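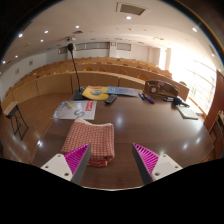
Birton Meeting Room Refit: Progress Report No. 3
Reporting period: to end of March
Prepared by: Saoirse Nic Aodha, Facilities Projects
For: Minoru Takagi, Capital Programs

1. Status

Stage 2 (table and surface works) is complete except for the defects listed in section 5. Stage 3 (conferencing equipment and cabling) is in progress. Stage 4 (storage and room reset procedure) has started ahead of program, as the cupboard carcasses arrived early from Zastov. No change to the approved scope is sought in this report. One variation is flagged for decision in section 6.

2. Table refinishing

The main table was retained under the original approval. The old coating was stripped and the top recoated in dark brown gloss by Stornivel. Cure time was extended from the contractor's standard period at our request, and the room was kept out of service until the coating supplier's hardness check had been passed on all sections.

The finish is high gloss. Reflection of the ceiling lights in the tabletop is pronounced, and was raised by two users during the trial bookings. Pádraig Horgan has tested the luminaires at 60 per cent output. Glare at seated eye height was reduced to a level the trial users accepted, and task illumination on papers remained adequate. The dimmed setting has been saved as the default scene on the wall panel. A satin topcoat was considered and is not recommended, as it would require the full top to be abraded again.

Cleaning trials were carried out with three materials: microfibre, paper towel and woven cotton. Microfibre cleared fingerprints well but held grit in the pile. Paper towel left lint along the curved edge. Woven cotton, folded to a thick pad and used dry, gave no visible scratching after 200 passes on the offcut panel. The red-and-white checked cloths have been adopted for the tabletop only. Cloths used in the kitchenette are plain blue, so the two sets can be sorted on return from the laundry. One folded checked cloth is kept on the table near the front edge between bookings and is changed at the end of each day on which the room has been used.

3. Conferencing equipment

The gooseneck microphones on square bases have been reinstated following recoating. Felt was fitted under each base to protect the gloss. Foam heads were replaced where the existing foam had hardened. Signal levels were checked by Cormac Dolan from all seats, with and without the air handling running. Hum was found on one channel and traced to a damaged shield at the floor box. The cable has been re-terminated and the fault has not recurred.

Handling noise remains an issue. A microphone base placed on the bare gloss transmits pen taps and paper movement clearly to remote participants. The felt reduces this but does not remove it. Thicker isolation pads are on order from Gündoğdu.

The handheld remote has no fixed position and is generally left on the tabletop. It was reported missing twice in the period and was found both times under papers. A holder is included in the Stage 4 storage order.

4. Storage and room reset

An inventory of loose items was taken after the trial bookings. It recorded 17 categories of item with no assigned storage. The largest groups were whiteboard markers, pens and highlighters, and printed papers in clear plastic sleeves. Booklets and folders left behind by visiting groups were the next largest.

The draft reset procedure is as follows:

Markers are capped and returned to the tray by the whiteboard. Dry markers go to the recycling tub in the print room.
Pens and highlighters go to the left-hand drawer.
Papers in sleeves are held for the booking contact and are not opened. Unclaimed sleeves are passed to reception.
Folders and booklets go to the shelf above the drawer unit.
The stapler stays in the room and is kept in the right-hand drawer.
The microphones are left in position. They are lifted by the base and never by the stem.
The tabletop is wiped with a dry checked cloth, working along the length of the table.

Wagner Peixoto ran the procedure after four bookings. The slowest step was sorting markers, where caps had been swapped between colours. Replacement markers will be bought in red and blue only. Drawer labels are being reprinted at a larger size after the first set proved hard to read with the lights at the default setting.

5. Defects outstanding

5.1 Small dust inclusion in the coating near the window end. Stornivel to cut back and polish.
5.2 Grommet at the second cable outlet sits proud of the surface. To be reseated.
5.3 Cupboard door on the corridor side binds at the top hinge. Zastov to adjust.
5.4 Wall panel reverts to full lighting output after a power interruption. Under investigation.

Items 5.1 and 5.2 can be closed in a single visit outside booking hours.

6. Budget and decision required

Expenditure is within the approved Stage 2 and Stage 3 allocations. The isolation pads were not itemised in the original equipment schedule. Their cost is $200 including freight, and approval is sought to charge it to contingency.

7. Next period

Fit isolation pads and repeat the handling noise test.
Install drawer inserts and the remote holder.
Close defects 5.1 to 5.3 and report on 5.4.
Issue the reset procedure to booking contacts, with a laminated copy for the inside of the cupboard door.

Comments on the draft procedure should go to Wagner Peixoto before the laminated copy is printed.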